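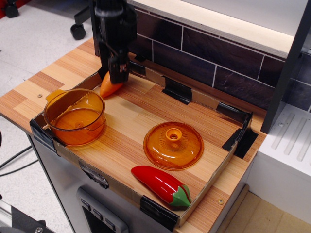
Session 6 notes: the lab visit, and what I'd like you to take from it

I promised I'd write up our trip to Cirance while it was still fresh, so these notes replace the usual slides for the session (you're welcome). Most of you asked about grasping on the ride home, and fair enough, it's what we spent most of the afternoon watching! Remember the three stages from Session 4 – approach, close, lift – and how I said the approach is where most of the thinking goes. Take the moment with the gripper hanging just above the little orange carrot. The carrot is rounded at one end and tapers to a point at the other, so the choice of where to grab it matters a lot. Grab near the tip and you have a narrow, sloping surface that wants to slide away. Grab around the fat part and you need a wider opening, and now you have to worry about what's next to it.

Yevhen Mykhailiuk ran the demo and was very patient with us. The arm's task list is a set of short instructions like "put the carrot in the pot" or "put the lid on the pot," and their software, which they call Zeria, turns each one into motion. He told us they had logged 1,243 attempts on this kitchen setup by the day we came, and that 336 of those were carrot attempts. I wrote those down because we'll use them in the homework.

A few of you wanted to know why they'd work in a toy kitchen at all. I loved Yevhen's answer: a kitchen gives you things people already have names for, and toys are cheap to replace. The shallow cardboard tray taped down on the counter got a lot of attention too. Think about it in terms of our workspace lecture. A low wall gives you a boundary, and a boundary means a rolling object can only get so far. It also gives you a new problem, which is that anything lying close to the wall is harder to get fingers around. Look at the chili pepper, with its stem end near the front wall, and sketch two ways you might come at it.

Then there's the see-through pot and lid. Somebody asked whether clear plastic is a headache for cameras, and yes, very often it is! Light goes through it, so a depth sensor may report the surface behind it, or nothing at all. We'll do a whole session on this after the December break, so park it for now. I'll only say that the round knob on the lid is a nice friendly thing to aim for, and the small flat handle on the pot is a less friendly one.

Odair Cordeiro from Queiroz joined us for the last 36 minutes and talked about moving from a bench like this one to a packing line. If you were at the back and couldn't hear, come and see me, I took decent notes.

Homework (due at the start of Session 7)

1. Work out what share of the logged attempts were carrot attempts. Then tell me what else you'd need to know before you could say how good the arm is at carrots.

2. Draw the tray from above and mark where you think a two-finger gripper would have trouble. Rough pencil is fine.

3. Write one instruction for the arm that sounds clear to a person and could still be read two ways.

Keep it under two pages. Reading for next time is the Fiketton handout, first half only – the second half is heavy on math and we'll do it together.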